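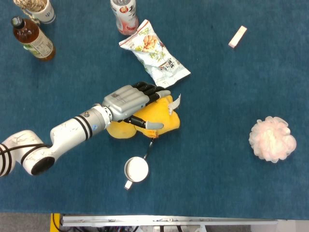

Yellow plush, white mug, snack bag. Blue carpet tabletop.

THINGS ON A TABLE
Gallery page by Blair Swanson
Posted 6 March 2019

Last September a friend lent me a booklet from a firm called Ratis, which sells a course in clearing flat surfaces. Tables, desks, counters, the top of the fridge. The claim on the back is that any surface in a home or a workplace can be brought down to 3 objects and kept there, and that you will feel better for it. I read the whole thing, did the worksheets, and have been cross about it ever since. The gallery is where I've been putting my objections.

I should say that I'm a tidy person. I put the lids back on pens. What I don't believe is that three is a magic number, or that you can tell from the number of things on a table whether the table is in order. The picture at the top has a good many more than three things in it, and I've put three of them through the booklet's worksheet. By Ratis rules those three pass. I'd like someone from Ratis to come and look at that bag and tell me it passes.

Going through them by the booklet's headings:

THE COMFORT ITEM
The plush. Bright yellow, lumpy, a small white tag sticking out at the top and a bit of orange near the lower edge. Ratis allows one comfort item per surface and says it should be "calm in color." I have no idea who decides this. Yellow is fine with me. The tag would bother me a good deal more, though I've been told by two separate parents never to cut a tag off a soft toy, and I have no wish to find out why.

There is also the matter of the dark strap hanging from it. Ratis says nothing on straps. To my mind anything with a strap is asking to be hung up, and a hook costs less than the booklet. I don't accept that a toy needs a place on the table at all if there's a wall nearby.

THE DAILY TOOL
The mug. Small, white, short handle. I have no complaint against the mug. Every tidying system I've read starts by being stern about mugs and ends by making an exception for them, and Ratis does it by page six. The worksheet wants you to write down how many times a day you pick the mug up. I did this for two days, then stopped, having learned that I drink coffee.

My one quarrel is with standing it on carpet. A blue carpeted top is kind to the ears and hard on anyone who spills. Farzad Ansari swears by carpet on a work table and says small things don't skate off it. Maybe so. He has also spent a fair amount of time dabbing at it with a cloth.

THE CONSUMABLE
The snack bag. White and silver with some green, and a picture of something golden and fried on the front. Crumpled, lying at a slant. It goes down on the worksheet as an object "in use" for as long as there is anything left in it, which I regard as the biggest hole in the method. I can't tell by looking whether a crumpled bag has anything left in it and I doubt the authors can. You have to pick it up and give it a shake. A rule that only works when you shake things isn't a rule about how a table looks.

I also distrust the printed food on snack bags in general, which is always more golden than what comes out. That's a separate gallery.

SO IS IT TIDY?
The booklet says yes. I say it is a table with a lot more than three things on it, and I'd sort these three like this: bag in the bin or folded over with a clip, toy on a hook by its strap, mug on a tray or in somebody's hand. That leaves a tray in place of the three. Ratis would then tell me I had room for two more objects, and you can see how a person ends up owning a ceramic pear.

Séverine Le Goff, who took the full course at the Tretville branch, tells me I've misread it and the three are meant to be "chosen." She paid 200 for the course. I asked her what was on her kitchen table and she changed the subject to her daughter's exams.

I'm willing to be argued with. What I'd want is something better than a testimonial. The leaflet that comes with the booklet says 1,000 surfaces have been "transformed," with no word on how they looked a month later, or whether a windowsill and a dining table get the same credit. Tindall, the rival outfit, claims 800 and won't define a surface either.

COMMENTS

Ekua Essien
I'd keep the toy on the table. Hooks are where things go to be forgotten. Agree on the bag.

Houshang Ebrahimi
You're too hard on them, Blair. I did the Ratis thing with my workbench and it has held since autumn. The number doesn't matter much, it's the habit of looking. Also a mug that size is for espresso and will be empty before you've found the tray.

Blair Swanson
Houshang, a workbench with three things on it is a workbench you aren't using. I can't tell you what the mug is for. It's small, that's as far as I'll go.

Farzad Ansari
For the record, the cloth was for one spill. One. Carpet on tables is underrated and I'll send you an offcut.

Ekua Essien
What's the ruling on clips? Does a clip on a bag make it two objects?

Blair Swanson
Page eleven. A clip counts as part of the bag, but a clip with no bag is an object. I've given that page more thought than it deserves. Offcut received with suspicion, Farzad, it's going under the printer.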